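Storing and Reusing Cardboard Cartons in the Workshop
Kanini Were
Updated 30/01/2023

Corrugated board loses stiffness as it takes up moisture. A carton stored on a concrete slab over a wet winter will soften at the base long before the sides show any change. Keep cartons on a shelf or on timber battens, 15 mm clear of the floor at minimum.

Flattening

Slit the bottom tape along the seam with the blade set to a shallow depth. Do not pull the tape off dry, as it lifts the outer liner and new tape will not hold on the torn patch. Fold on the existing creases only. Stand flattened cartons on edge, flutes vertical, with the largest at the back. A stack laid flat crushes the flutes of the bottom sheets.

Sort by wall type before size. Single-wall board is adequate for rags, sandpaper and empty jars. Double-wall is needed for fasteners, hand tools and tinned paint. I limit single-wall cartons to 7 kg and double-wall to 15 kg, whatever is printed on the base.

Bench covering

A cloth on the bench stops small screws rolling and protects finished surfaces. Cotton drill or a close-woven polyester both work. Hem the edges, and launder without fabric softener, which leaves a residue that interferes with glue and varnish. Cut the cloth to overhang the bench by 11 cm on the working side.
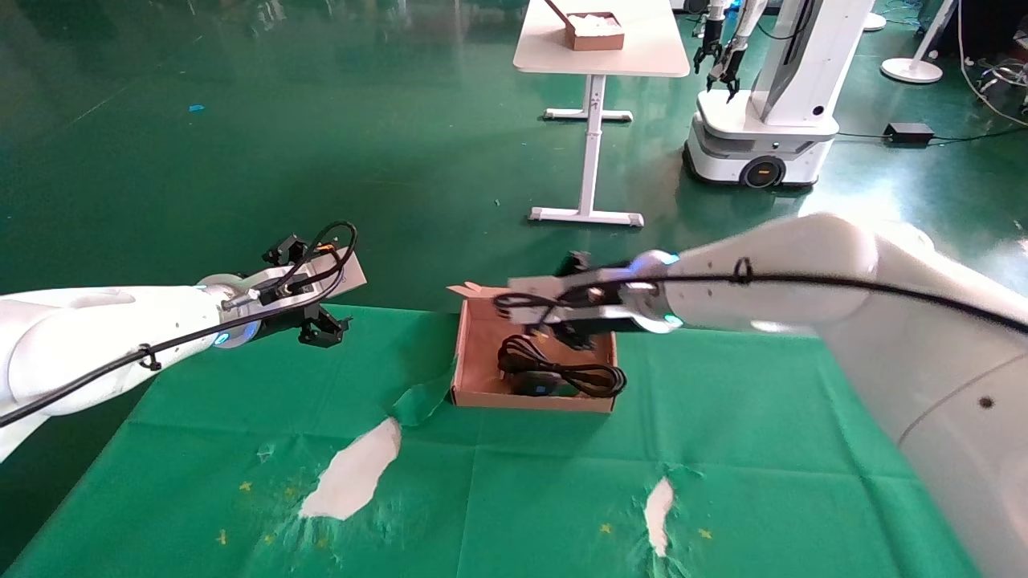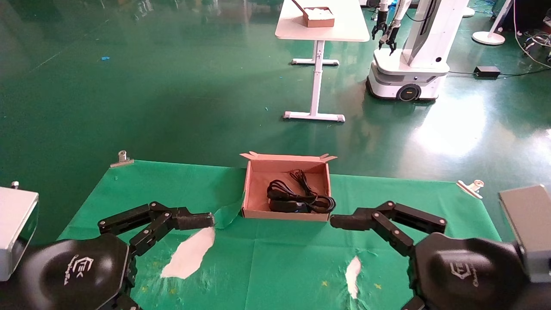
Carton on a green cloth.

Resealing

Wipe the board with a dry brush first. Run one strip of tape along the centre seam, carrying it 7 cm down each end panel, then one strip across each end to form an H. Water-activated paper tape bonds to the fibres and is the better choice for long storage. I use the Grurmont 70-series dispenser; the older Skoretti one wets unevenly at the left side and I have stopped recommending it.

Plastic tape fails in a hot shed. Cartons I sealed in November with Istano clear tape had lifted at the corners by the end of summer, while the paper-taped ones beside them were sound.

Labelling

Label one end and one long side, never the lid. Pencil or paint marker will outlast felt-tip. A Swai label printer is suitable indoors, but thermal labels darken near a heater or a west-facing window.

Insects

Silverfish feed on the starch adhesive between the liners. Inspect the flutes at the cut edges with a torch. Discard any carton with grazed patches or fine yellowish dust, and do not bring supermarket fruit cartons into the same cupboard.

Shelf spacing

My shelves are set at 315 mm centres, which takes a standard archive carton with enough clearance to tilt it out. Fix the shelf before loading and check the brackets again after a month.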